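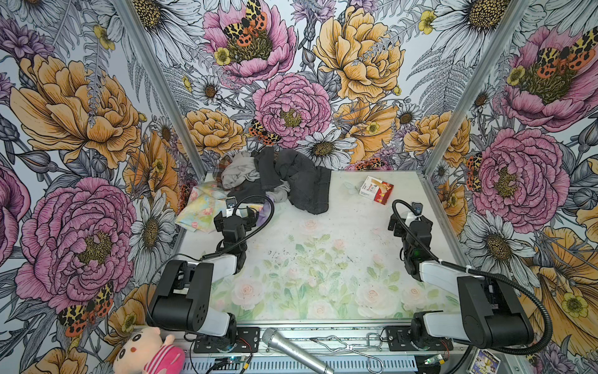

Our cell with the two arms, clothes at the back left of the table

Segmentation mask jumps between cloth and background, two-arm clothes sorting

bundari_bench

Hello all. I am writing the perception part for a two-arm table in our lab. The task is simple to say: pick one garment from a heap, move it to the free side, repeat. We use the Starberg planner for the motion and our own node for finding the cloth.

The walls of the cell have a flower print, big peonies and daisies, and the tabletop has small pink roses. We want to keep this, as the whole purpose is to test on difficult backgrounds. Jeans are found well. The problem is the pastel cloth with watercolor flowers, which hangs over the left edge. The mask for it grows into the table print, then into the wall, then shrinks again. The grasp point moves with the mask and the planner starts a new path each time, so the left arm trembles above the heap and never commits.

I run the mask at 10 Hz from the fixed camera only. There is also a small camera on each gripper, but I do not use them yet. I tried a higher confidence threshold and then the pastel cloth disappears completely. I also tried fine-tuning with 3000 images from the same table, with little change. Should I change the model, or is the mistake somewhere else?

vanda_k

Put a plain grey sheet on the walls and it will work.

bundari_bench

Thank you, but as I wrote, the print must stay.

oldbech

I had nearly the same trouble, with towels on a patterned cover. You have two faults here and I would repair them separately.

First, the planner. It should not replan on every mask. Keep the last accepted grasp point and change it only if the new one is further away than a limit and stays there for several masks in a row. I use 29 mm as the limit, you must find your own value. Once the gripper is in the last part of the approach, freeze the target. In Starberg you can do this in the goal callback, before the request is sent. This alone should stop the trembling.

Second, the mask. Your walls and table do not move, so save a depth map of the empty cell and subtract it. Whatever stands higher than the table by a small margin is a candidate, and the colour model then only has to separate one garment from another. Flat cloth is still a problem – a single layer on the table has almost no height – but a heap is fine. For the part hanging over the edge, do not look for grasp points at all. Cut the region at the table border.

Please check also what is in your 3000 images. If the pastel cloth was always lying in the same corner, the model has learned the corner.

tmr_vision

Agree with the answer above about depth. I would add the gripper camera for the final check: go to a pose above the candidate, take one picture, and compare the two masks after projecting. If they overlap badly, skip this garment and take the next one. You need a good hand-eye calibration for it, and do it again after anybody touches the camera mount.

Also look at the time stamps. Our depth and colour were 2 images apart for weeks and it gave the same kind of growing mask whenever the arm passed over the cloth.

bundari_bench

I put in the limit and the freeze, and the left arm is calm now. The depth part I will try next. In the training images the pastel cloth is at the left side in almost all of them, so I must record again.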